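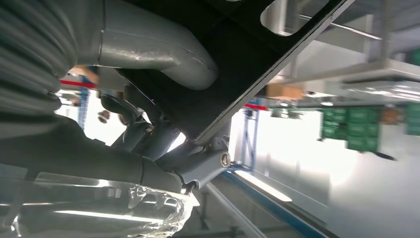
Swapped the wrist camera on the Sornero arm for the Tromow one. Exposure is still the weak point. Pointed into the racking with strong light behind it, the middle washes out to near white, and the lettering on the green crates is too blurred to read. The bracket with the brass-rimmed bushing holds up fine.

Both cameras ran at 720 lines, 40 fps, same Fodberg controller. Latency 166 ms on the old one. Haven't logged the new one yet.

Grip test next – 1431 cycles on the Montoya fingers, then the same again on suction.

Fixed exposure helps with the glare but loses the dark side of the arm. Trying a narrower lens before I touch the gain again.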